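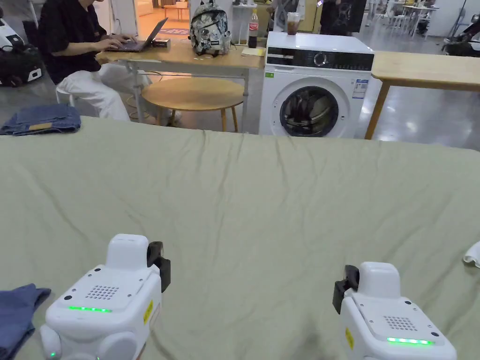

The sage-green sheet spread out on the work surface, jeans waiting at the back.

I had been meaning to see the Grirell laundry and clothing workshop in Samonte ever since September, and the open day finally got me on the Handatport bus, a 35 minute ride with the heater going full blast (lovely!). Admission was free, the coffee was strong, and I ended up staying far longer than I'd planned, mostly because I can't walk past a table of fabric without wanting to fold something.

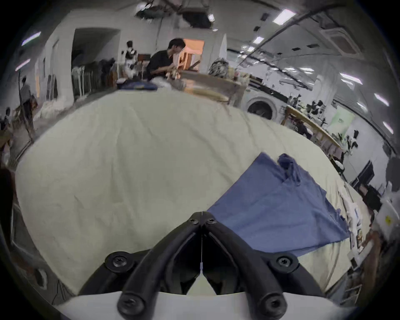

Folding is something I've always done badly, in a hurry, on the end of the bed. My mother ironed everything, pillowcases included, and I inherited none of it. So I was very taken with the big table under its pale cream cloth, with a blue garment spread over one half and still bunched up toward the top, just the way mine look at home. I could use that much room! I've promised myself a proper table before the winter blankets come out, and I've already measured the spare room twice.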